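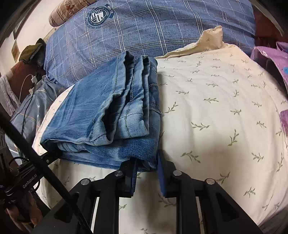 Folded jeans on a bed, with a pair of hand-held grippers at work.

Write the house rules before you write the code

I have a soft spot for standards documents. I know how that sounds. But a good one is a record of people having thought hard about something dull so that the rest of us can get on with the interesting part, and at the moment household robotics is crying out for a few.

Take laundry. A pair of jeans is a wonderfully awkward thing to teach a machine about. The seams are thick and stiff, the cloth between them bends, the leg openings gape, and once the whole lot has been folded there are layers on layers that look much the same from any angle. People who fold clothes with hand-held grippers, so that a robot can later learn from the recordings, are doing skilled work. They deserve a clear page of good practice to do it by, and so do the people who will one day share a bedroom with the result.

The best attempt I have read is the Wandholm code, a short set of working rules drawn up for home recording and passed on to me by a reader in Rirkbridge. It runs to 18 rules and I would happily defend nearly all of them. Rule 2 is my favourite: "Record the home as it is lived in." No clearing the bed, no swapping the patterned sheet for a plain one. I cheered when I read that! A robot that has only ever met denim on a bare white table is going to have a bad time in any house I have lived in, where there is always a pillow in the way and a cable trailing over something.

The same code is firm on consent, and this is where I think it earns its keep. The householder agrees room by room, sees the recordings before they leave the building, and can have any of them struck out for any reason or none. Background things count too. A photograph on a shelf or a letter on the bedside table says a good deal about a person, and the code treats it that way. Some teams grumble that this slows them down. Fine, let it. A morning lost is cheap compared with losing the trust of a whole street.

Then there is the matter of what counts as a finished fold, which sounds trivial until you try to write it down. The Skarkudton guidelines want hems lined up to within a finger's width and every recording that misses thrown away. I think this is a mistake. I have folded jeans for most of my life and one leg nearly always ends up a bit short of the other. Keep the untidy ones, label them plainly as untidy, and keep the recordings where the operator let go and started again. Recovery is the most useful thing a clumsy machine can learn, and if you bin every fumble you are left teaching it a world in which nothing slips.

On volume I would ask for some restraint. The Mnguni project published its plan in September with a target of 2595 recordings of folding trousers, and I have no quarrel with its ambition, only with the order of things. I would sooner see 1000 of them made under written rules, with notes on the fabric, the room and who agreed to what, than the full number with the notes promised for later. Anyone who has tried to label old holiday photos knows how that goes.

One last plea, for the operators. Both the codes I have mentioned say plenty about the data and very little about wrists, backs and rest. Bending over a bed with a gripper in each hand is tiring, and a tired person folds differently. Put breaks in the rules, put a limit on the length of a session, and let the operator be the one who calls a halt. If Wandholm adds that in the next edition I will be first in the queue to read it, pencil in hand.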